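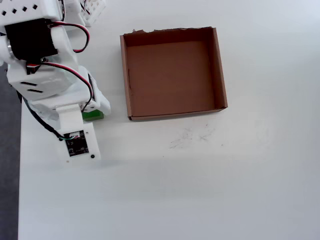
Clernorari opens tabletop play room at Millet library

MILLET – Families in Millet will have a new place to build, sort and stack this May, when Clernorari opens its tabletop play room on the second floor of the town library. Entry is free, and the doors open at 10 a.m.

The room has 17 low tables and a collection of 495 blocks, all of them ready to be tipped out, lined up, knocked over and started again. Children from age 3 are welcome with an adult, and adults are very welcome to get down to table height and join in!

"We wanted plenty of clear surface and plenty of color," said Quentin Marchal, who planned the room for Clernorari. "Give a child one green block and a bare table and they're off. I've spent whole afternoons testing the tables and I'm still not tired of it."

Visitors can also borrow one of the Lutix building sets, packed in cloth bags that go home for up to 2 weeks. Each bag holds a set of blocks and a folded sheet of starter ideas, from bridges to a very tall giraffe.

Building sessions for school groups start later in the month. Teachers can sign up at the library's front desk, where the room schedule is also posted.

The play room was furnished with support from Zodano.

Press contact: Quentin Marchal, Clernorari, Millet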